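Planter with no drainage hole, drill it or not?

Hanna_T
2022-09-16
Want to move a small peperomia into a cream pot I picked up at the Guddale market. It has no drainage hole. Do I drill one or put gravel in the bottom?

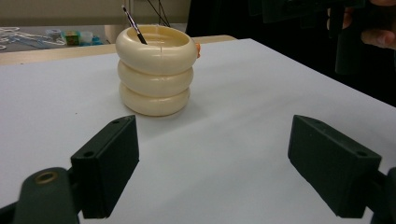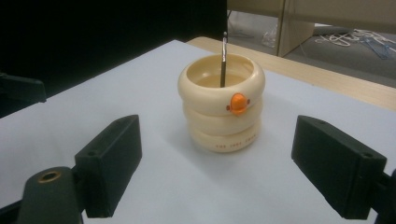 The plant is in a 200 mL nursery pot now and the roots are coming out underneath. I water every second week, more in June when the heating is on.

kjell.e
Skip the gravel. Water sits in it and the roots rot just the same. Drill it.

Tangen_L
Disagree on drilling. Leave the plant in its plastic pot, drop that inside and tip out the extra after watering. I've got nearly 600 plants in the shed and most of the indoor ones are done this way.

kjell.e
Fine if you remember to tip it out. Most people don't.

Hanna_T
I'd forget. What size bit?

kjell.e
6 mm, slow speed, masking tape over the spot first.

Tangen_L
Try it my way for a month before you put a hole in it. You can't undo a hole.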